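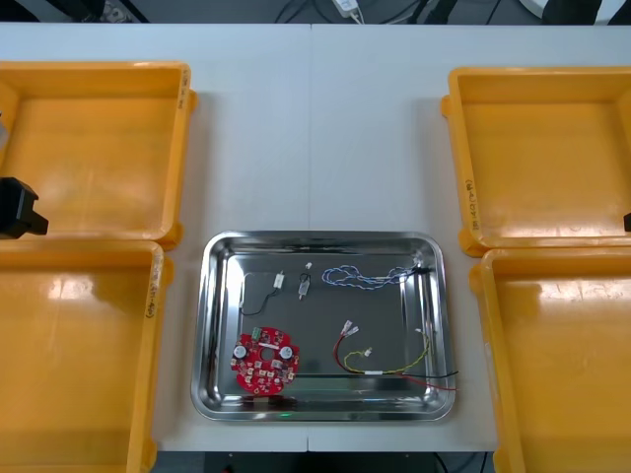
Skultenport - The Jinorbridge parts recovery shop opened its doors to the public in July, and the sorting demo drew the longest line of the afternoon. 344 visitors signed in before closing. Doors opened at 10.

Most people headed straight for the back bench, where two robot arms work over a steel tray of mixed electronics. A circuit board, wire harnesses, loose leads. Yellow bins on both sides for the sorted stuff. Simple idea, slow going - wires are the hard part, staff said, since they tangle and never lie the same way twice.
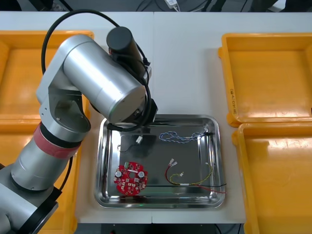

The system goes by the name Ilie and was put together with Comell, a small automation outfit across town. It has logged 3882 picks since spring, by the shops own tally. Kids got to vote on which part should go next. The red round board won every time.

Not everyone was sold. One retired electrician said he could clear the tray in under a minute. Staff did not argue. They said the arms are meant for the long dull shifts, and that the hand sorting benches are staying put.
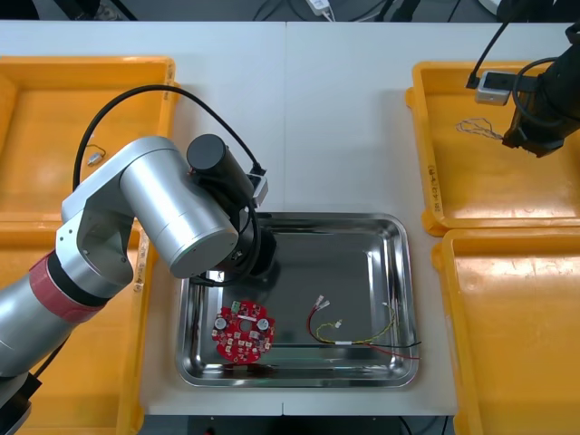 1 min read

Next open day is planned for October, same hours. Free, but sign up at the front desk or call extension 1127. Closed toe shoes please, and no strollers past the yelow line. Old phone chargers and cables can be droped off at the side door any time before 4 p.m. - no batteries.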